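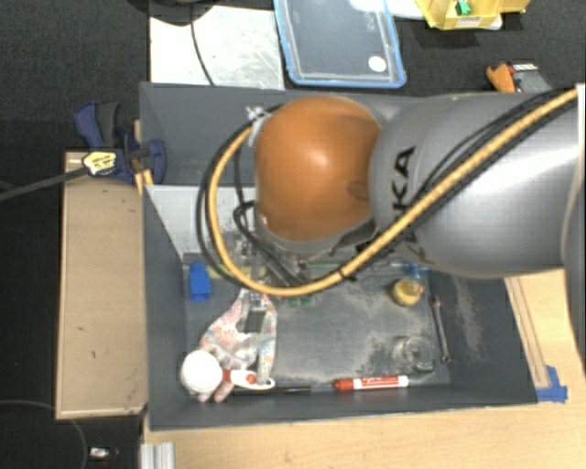 재고관리론 강의노트 6
보관 위치 배정과 오더 피킹

1. 용어
SKU: 재고를 관리하는 최소 단위. 색상이나 포장 수량이 다르면 별개의 SKU로 본다.
로케이션: 주소가 부여된 보관 칸. 통로-열-단-칸 순으로 표기한다.
오더 라인: 주문서의 한 줄. 하나의 SKU와 요청 수량으로 구성된다.
피킹 밀도: 단위 이동 거리당 처리한 오더 라인 수.

2. 보관 위치 배정 방식
(1) 고정 배정
SKU마다 전용 로케이션을 둔다. 작업자가 위치를 외우기 쉽고 시스템 의존도가 낮다. 각 칸을 해당 SKU의 최대 재고에 맞추어 확보하므로 공간 이용률은 떨어진다.
(2) 임의 배정
입고 시점에 비어 있는 칸 가운데 하나를 할당한다. 필요한 총 용량은 합산 재고의 최대치로 결정된다. SKU별 최대 재고가 서로 다른 시점에 나타날수록 고정 배정 대비 절감 폭이 커진다. 위치 정보가 틀리면 재고를 찾을 수 없으므로 입고 스캔이 필수이다.
(3) 등급별 배정
출고 빈도에 따라 SKU를 A, B, C로 나누고 등급별 구역 안에서는 임의 배정을 적용한다. 실무에서 가장 흔하다. 등급 수를 늘리면 이동 거리는 줄지만 구역별 여유 공간이 따로 필요해진다.

3. COI (cube-per-order index)
COI = 필요 보관 공간 / 단위 기간 출고 횟수
COI가 작은 SKU부터 출고장에 가까운 칸에 배치한다. 단일 명령 작업에서 각 칸의 이동 비용이 SKU와 무관하면 이 규칙이 총 이동 거리를 최소화한다. 한 번의 순회로 여러 라인을 처리하는 경우에는 최적성이 보장되지 않는다. 함께 주문되는 SKU 사이의 상관을 반영하지 못하기 때문이다.

계산 예
SKU P: 공간 48칸, 월 출고 1000회. COI = 0.048
SKU Q: 공간 50칸, 월 출고 3332회. COI ≒ 0.015
Q를 먼저 배치한다. 필요 공간은 Q가 더 크지만 출고 횟수의 차이가 순위를 결정한다.

4. 피킹 방식
단일 오더 피킹: 한 번의 순회에서 주문 하나를 처리한다. 분류 작업이 없고 오류 추적이 쉽다. 라인 수가 적은 주문이 많으면 이동 시간의 비중이 지나치게 커진다.
배치 피킹: 여러 주문을 묶어 순회한다. 피킹 중 분류(sort-while-pick)와 피킹 후 분류(pick-and-sort)로 나뉜다. 전자는 카트의 칸 수가 배치 크기의 상한이 된다.
존 피킹: 작업 구역을 나누고 구역마다 담당자를 둔다. 순차형은 용기를 다음 존으로 넘기고, 동시형은 각 존의 결과를 뒤에서 합친다. 순차형에서는 존 간 작업량 불균형이 곧 대기로 나타난다.

5. 경로 규칙
S자 경로: 피킹 위치가 있는 통로를 끝까지 통과한다.
회귀 경로: 같은 입구로 들어갔다가 나온다. 통로당 피킹 수가 적고 위치가 입구 쪽에 몰려 있을 때 유리하다.
최대 간격 경로: 통로 안에서 인접한 피킹 위치 사이, 또는 통로 끝과 피킹 위치 사이의 가장 긴 간격을 건너뛴다. 첫 통로와 마지막 통로는 통과한다.
직사각형 단일 블록 창고에서는 동적 계획법으로 최적 경로를 구할 수 있다. 다만 작업자가 규칙성을 느끼기 어려워 이탈이 생긴다.

6. 사례: Brornitz 부품 창고
교재용 사례집의 Vidar Hedlund 작성분을 사용한다. 창고는 단일 블록이며 출고장은 앞쪽 통로의 왼쪽 끝에 있다. 공급처는 Avo와 Villanueva 두 곳이고, 입고분은 현재 공급처별로 구역을 나누어 보관한다. 창고관리시스템은 Futura이며 로케이션 단위의 재고 이력을 제공한다.
검토할 사항:
가. 공급처별 구역은 출고 빈도와 관계가 없다. 등급별 배정으로 바꿀 때 재배치 작업량을 어떻게 산정할 것인가.
나. 11월에는 출고가 정비용 부품에 집중된다. 연간 평균 COI를 그대로 쓰면 순위가 어떻게 왜곡되는가.
다. 현재의 S자 경로를 유지한 채 배정만 바꾸는 경우, A등급을 출고장 부근에 모으는 안과 통로별 앞쪽에 분산하는 안을 비교하라. 통로 혼잡을 고려할 것.

7. 과제
사례의 다 항을 택하여 두 안의 기대 이동 거리를 식으로 유도한다. 통로 길이는 L, 통로 중심 간 거리는 W, 통로 수는 M으로 둔다. 통로 폭 방향의 이동은 무시한다. 가정은 첫 쪽에 모아 적고, 수치 실험을 추가한 경우 난수 시드를 함께 기재한다.

다음 시간 범위: 보충 시점과 전방 피킹 구역의 크기 결정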